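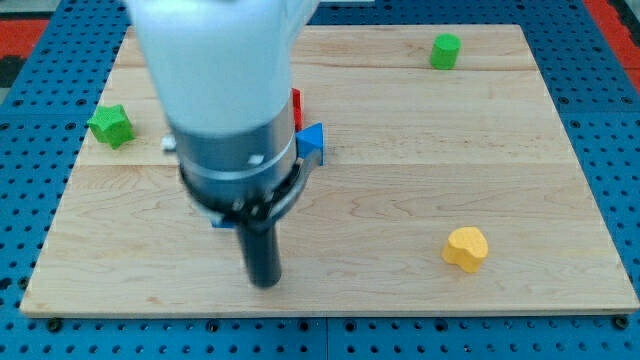 4. Setting Up the Board and Blocks

The Truso board is a rectangular maple work surface for use with the Truso shape blocks. It may be placed on any flat table, solid or perforated. This section covers placing the board, laying out the blocks, and routine care. Read section 3 (Unpacking) first if the board is still in its sleeve.

4.1 Before you start

You will need:
Truso board
Truso shape blocks (the layout in 4.4 uses the cylinder, star, heart, triangular prism and one red block)
Dry lint-free cloth
Steel rule or tape measure
Grip pads, supplied in the small parts bag

Leave the board unwrapped in the room for 3 hours before first use. Keep it flat during this time. Boards that have come from a cold store should be left overnight.

NOTE: Grain and color vary from board to board. Darker streaks and swirls in the maple are normal and are not grounds for a return. The seams between planks are also normal. They should be closed along their full length.

4.2 Placing the board

1. Clear the tabletop and wipe it with the dry cloth. On a perforated table, check the holes for chips or screws standing above the surface.

2. Turn the board face down on a clean cloth and press one grip pad into each corner recess. The pads should sit level with one another.

3. Turn the board face up. Lift it with both hands, one under each short side. Do not drag it across a perforated table – the hole edges will mark the underside.

4. Lower the board onto the table with the straight front edge toward the operator.

5. Measure from the front edge of the board to the front edge of the table at both ends. Adjust until the two readings agree to within 2 mm. On a perforated table the rows of holes can be used as a first guide, but confirm with the rule.

6. Press down on each corner in turn. If the board rocks, lift it and check the pads.

CAUTION: Do not screw or bolt through the board. Drilling close to a seam can open the joint.

4.3 Checking the surface

1. Run a fingertip along each seam. The surface should feel continuous.

2. If a ridge can be felt, stop and leave the board flat for one day, then check again. A ridge that remains should be reported to the supplier with the batch number from the underside.

3. Wipe off all dust. Fine grit under a block will scratch both the block and the board.

NOTE: The finish is matte. Do not apply furniture polish or wax. Either will change how easily the blocks slide.

4.4 Laying out the blocks

The layout below is the scattered layout. For the row layout and the sorted layout, see section 5.

1. Select the green cylinder, green star, yellow heart, blue triangular prism and red block. Return all others to the tray.

2. Wipe each block with the dry cloth. Reject any block with a torn, dented or chipped edge.

3. Place the blocks on the board one at a time. Spread them over the surface and vary the direction in which they point.

4. Leave a gap of at least one block width between neighbors.

5. Keep every block clear of the board edges, including the front lip. A block that overhangs the edge will tip when touched.

6. Move the two green blocks apart if they have ended up side by side. The cylinder and the star are then easier to tell apart from a low angle.

7. Record the layout on the sheet in appendix B if it is to be repeated. Mark the position of each block from the front left corner of the board.

CAUTION: Blocks are small parts. Keep them away from children under 3.

4.5 Lighting

Light the board evenly from overhead. A single lamp at the side gives long shadows, and the yellow heart can be hard to pick out against the pale maple under warm bulbs. Use a neutral white bulb if one is available. Direct sun should be kept off the board, as the maple will darken unevenly around anything left standing on it.

4.6 Care and storage

After each session, return the blocks to the tray and wipe the board along the grain. For marks that do not come off dry, use a cloth dampened with plain water, then dry at once. Do not soak the board or stand it in a sink. Solvents must not be used on the blocks.

Store the board flat, face up, at no more than 31 °C. If it must be stored on edge, rest it on a long side and support it over its full length. Do not stack anything on the sleeve.

4.7 Replacement parts

Grip pads are sold in packs under part number 485. Single blocks can be ordered by shape and color; matching to an older set is not guaranteed – dye lots differ slightly. Boards are supplied with pads but without blocks.

Section 4 prepared by Rukhsana Virk, checked by Keabetswe Makhubela. Revised Sunday, December 12, 2021. Replaces the loose setup sheet packed with earlier boards.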